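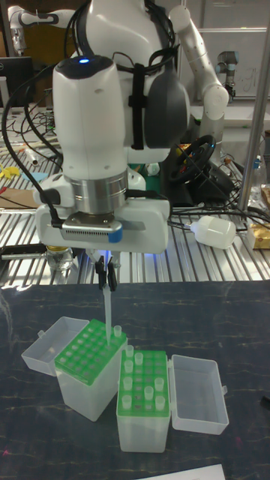
Spitzen umstecken mit gelernter Policy: Auswertung und offene Fragen
Forum: Laborautomation / Greifen und Manipulation

tkoivisto
13. Mai 2025, 09:14

Wir haben die erste Auswertung zu Plinora fertig. Aufgabe: Pipettenspitzen zwischen zwei offenen Boxen umstecken, einmal direkt mit den Greiferfingern, einmal mit einer Handpipette im Greifer. Trainiert wurde per Imitation auf 3.506 teleoperierten Episoden, ohne Kraftsensor, nur Kamerabilder und Gelenkwinkel.

Ergebnis direkt mit den Fingern: 79 Prozent der Versuche erfolgreich. Als Erfolg zählt, wenn die Spitze nach dem Loslassen senkrecht im Loch steht. Mit der Handpipette liegen wir deutlich darunter, Zahlen dazu erst, wenn die Testreihe komplett ist.

Gegenmeinungen willkommen, vor allem zur Erfolgsdefinition.

rai_hh
09:52

Die Definition ist mir zu weich. Eine Spitze kann senkrecht stehen und trotzdem am Nachbarloch verkratzt sein. Für PCR würde ich die nicht mehr nehmen. Wie viele Abbrüche habt ihr, und zählen die mit?

tkoivisto
10:05

Ja, zählen als Fehlschlag. Es waren 19. Kratzer haben wir nicht geprüft, das stimmt.

Vignesh V.
10:31

Warum überhaupt lernen? Die Raster sind genormt. Zwei Boxen in eine Aufnahme, einmal einmessen, fertig. Das läuft bei uns bei Giltmont seit September ohne eine einzige Demonstration.

tkoivisto
10:48

Die Boxen stehen bei uns absichtlich ohne Aufnahme auf dem Tisch und werden zwischen den Versuchen verschoben. Mit fester Aufnahme würde ich auch nichts lernen.

Vignesh V.
10:57

Dann nimm eine Kamera, die das Raster findet, und rechne den Versatz aus. Ich sehe den Gewinn immer noch nicht.

a.holroyd
11:40

@Vignesh: Das haben wir probiert. Bei den durchscheinenden Wänden und Spitzen war die Erkennung je nach Licht unbrauchbar. Das Raster ging noch, die Spitzenenden nicht. Und sobald die Spitze leicht schief in den Fingern sitzt, hilft dir der Versatz der Box wenig.

@tkoivisto: Wie sieht der Ablauf mit der Handpipette genau aus?

tkoivisto
12:16

So ist er im Protokoll festgelegt:

1. Beide Boxen mit offenem Deckel nebeneinander auf den dunklen Tisch stellen, Deckel nach außen.

2. Pipette zwischen die Finger nehmen, Schaft senkrecht, und mit aufgesetzter Spitze zu den Racks absenken.
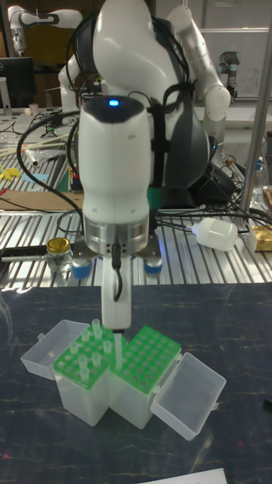
3. Über dem Zielloch ausrichten. Korrekturen nur seitlich, die Höhe bleibt.

4. Einsetzen und Spitze abstreifen.

Die meisten Fehler passieren in Schritt 3. Die Policy pendelt zwischen zwei Nachbarlöchern und entscheidet sich zu spät.

Reijo H.
13:03

Klingt nach gemischten Demonstrationen. Wenn die Operatoren unterschiedliche Löcher gewählt haben, mittelt das Netz. Gebt das Zielloch als Eingabe mit.

tkoivisto
13:20

Steht auf der Liste. Bisher gibt es keine Zielvorgabe.

rai_hh
13:44

Dann würde ich die 79 Prozent aber nicht mit Verfahren vergleichen, die ein bestimmtes Loch treffen müssen. Bei euch gilt ja jedes freie.

tkoivisto
14:02

Einverstanden, das kommt so in den Text. Die Kratzer schauen wir uns unter dem Mikroskop an.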